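Threads / Home & Tidying
Last updated 19 Aug 2018

1/ Sunday job: the table by the window. It has been the place where everything gets put down for months, and I want it back before the new chair arrives. I'm posting as I go so that I finish it.

2/ Rules I'm using. Everything comes off or gets a decision. Decisions are keep here, move, give away, trash. No "for now" pile. I had a "for now" pile last November and it's still in the hall.

3/ Started with paper, because paper is quick. Old receipts, a manual for a kettle I don't own anymore, the Vulmont catalog from two seasons back. All gone except the warranty card for the fan.

4/ Somebody asked what the new chair is. It's the Olov, the plain one with no arms. $145 at Fullutetti, down from $218. I sat in it for a while in the store and it was fine. I don't need a chair to be more than fine.

5/ Measured the table again while I had the tape out. The Olov should go under it with a little room to spare. The stool will stay as a spare seat, so no need to find it a new home.

6/ Clothes next. I keep dropping laundry near the table when I come in from the balcony, and then it lives there. I'm sorting it into wear, wash and donate. Donate is winning so far.

7/ For anyone who wants to do this with shirts: I fold them in thirds the long way, then in half, then in half again. They stand up in the drawer. I've tried the other ways and went back to this.

8/ Broke for lunch. Noodles from Sethi, the place on the corner, not the one by the station. They've changed the chili oil and I liked the old one better.

9/ Back. A question about tablecloths: yes, I use two layers. The bottom one covers the whole top. The upper one is a smaller mat that takes the spills, and I can pull it off and wash it without clearing everything. It costs very little and saves the big cloth.

10/ The big one is a holiday cloth and I leave it out all year. I like the red. Someone told me it's bad luck to keep it up past the season – I've had it on since last year and nothing has happened.

11/ Where it stands now, with the pale blue mat over the red cloth and the white basket at the far end:

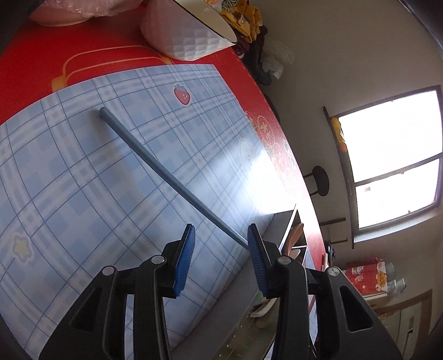 p. 2

12/ The long thin rod is the one thing lying across the mat that I haven't decided on. It's too long for any drawer I have. I might stand it in the corner by the shelving, or put two hooks on the wall and lay it flat. Leaning toward hooks.

13/ The enamel bowl is going back to the kitchen. It's cream with a dark rim and I use it for washing greens, so it shouldn't be sitting in a storage basket anyway. The basket stays. It's going to hold chargers, tape and scissors and that's it.

14/ The plate on the dark gray shelves goes to the kitchen too. After that the shelves can take books. They're sturdy enough, and they've been holding odds and ends long enough.

15/ The red gift box on the low cabinet is staying put. It's a good box and I'll need one before the end of the year. I don't keep many boxes now, but I keep the good ones.

16/ The clothes and the white plastic bag past the corner of the table are the last big thing. Donate goes to the drop-off after work this week. If it stays in the house longer than that, it comes back out of the bag. I know how I am.

17/ Reply to a couple of you: no, I didn't buy any organizers for this. I nearly did. There was a set of trays I wanted, but I had most of a drawer full of empty containers already, so I used those.

18/ The strawberry on the mat is printed on, by the way. One of you asked if it was a stain. It's a kids' pattern, there's a star on it too. It was the cheapest one they had and it washes well.

19/ Window side next. The sun comes straight in on the mat, so I don't want anything there that fades. Probably a plant, if I can find one that likes that much light.

20/ Stopping here for today. Chair comes Thursday. I'll add to this thread once it's under the table and the hooks are up.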